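Vumia Repair by Mail: Frequently Asked Questions
Last updated 2026-05-28

Before you send anything

What do you repair?
Table radios, cassette decks, record players and small amplifiers. We also take most alarm clock radios, though on newer models the repair often costs more than the clock is worth. We don't work on televisions, car stereos, phones or anything with a lithium battery that can't be taken out.

Is there a size limit?
The packed box has to weigh under 20 pounds. If your record player is heavier than that, remove the platter and the dust cover and send it without the cover. Floor-standing speakers can't be shipped to us at all.

Do I need to ask first?
Yes. Fill out the request form and wait for a repair number. Boxes that show up without a number go on a shelf until we can figure out who sent them, and that can take weeks.

What should I write in the form?
The make, the model, and what it does wrong. "Doesn't work" is hard for us to price. "Lights up, hum from the left side, no radio on AM" is much better. If somebody has already tried to fix it, tell us what they did. We won't turn it away for that.

Packing and shipping

What kind of box should I use?
Any sturdy cardboard box with flat walls and a lid or flaps that close fully. A used box is fine if it hasn't been wet. Leave enough room for padding on all sides. Tape over any holes or hand slots before you ship.

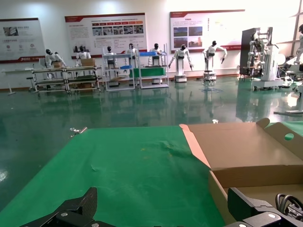
Open cardboard box on a green mat

What padding works best?
Crumpled paper packed tight, bubble wrap or foam sheets. Please don't use loose foam peanuts. They get through vent slots and into tuning mechanisms, and we charge bench time to pick them out. Old towels are fine but we can't promise to send them back.

Should I include the power cord?
Yes, if it comes off. A worn cord is a common cause of trouble and we want to test the one you use at home. Put it in a bag of its own or tie it up so the plug can't scratch the case during shipping.

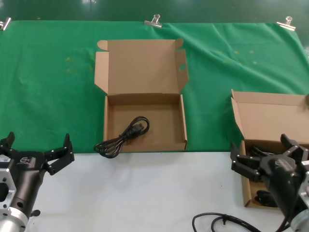 Power cable with an open box

What about remotes, manuals and antennas?
Keep remotes and manuals at home unless the problem is with the remote. Detachable antennas should come off and be wrapped separately. A wire antenna that's soldered in place can be coiled and taped to the back with paper tape.

How do I pack a record player?
Lock the tonearm with its clip, or tie it down with a twist tie if the clip is missing. Remove the cartridge if you know how, and keep the stylus guard on if you don't. Lift off the platter and put it underneath the player, wrapped. Most of the damage we see in shipping is from platters left on the spindle.

Who pays for shipping?
You pay for shipping to us. Return shipping is part of the repair price. If you turn down the estimate, you pay for the return as well.

Can I drop it off?
Only at the Gudham counter, and only with a repair number on the box. The people at the counter can't look at your radio or give you a price. They scan it in and it goes on the next van.

Can I use the same box for the return?
We use it if it's still solid. If it isn't, we replace it and don't charge for that.
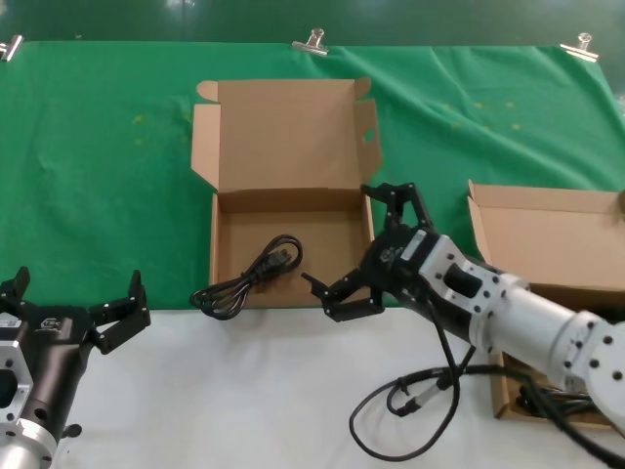

Boglárka Szénási wrote to say that her box had come back with one corner crushed, that the radio inside was fine, and that she'd like this page to tell people to pad the corners first and the sides second. We agree with her. Corners take most of the hits, so start there.

Prices and timing

What does an estimate cost?
Nothing, apart from the shipping. We open the unit, find the fault and send you a price by email.

How much is a typical repair?
A standard repair is $80 plus parts. That covers cleaning, new belts, replacing a cord, bad solder joints and most power supply problems. Tuner alignment and tube sets are priced one at a time — we can't give you a number before we see the unit.

How long does it take?
The estimate goes out within seven business days after your box is checked in. The repair itself depends on parts. Belts and capacitors are usually in stock. Odd dial lamps and original knobs are not. Things are slowest in March, when the shop closes for inventory.

What if I don't answer the estimate?
We send a reminder. If we still don't hear from you, we hold the unit for two months and then recycle it. Please check your spam folder, as a lot of our emails land there.

Will you fix a radio that isn't worth it?
If you want it fixed, yes. Plenty of people send us a kitchen radio that belonged to a parent. Ovidiu Surdu does most of those and he'll tell you plainly if the case won't survive being opened.

After the repair

Is the work guaranteed?
The fault we repaired is covered for a year. A different fault is a new repair. Drops, spills and lightning aren't covered.

Do you return the old parts?
Only if you check that line in the form. Otherwise they go to recycling.

My radio sounds different now. Is something wrong?
Probably not. New capacitors can make an old set sound brighter, and it usually settles after some hours of use. If you hear hum, crackle when you touch the volume knob, or a smell of any kind, unplug it and write to us.

Can you send me a part so I can do it myself?
We sell belts and dial cord. For Fluter decks we also have idler wheels, in limited supply. Ask Mateja Kelmendi through the parts form and include the model number from the back plate.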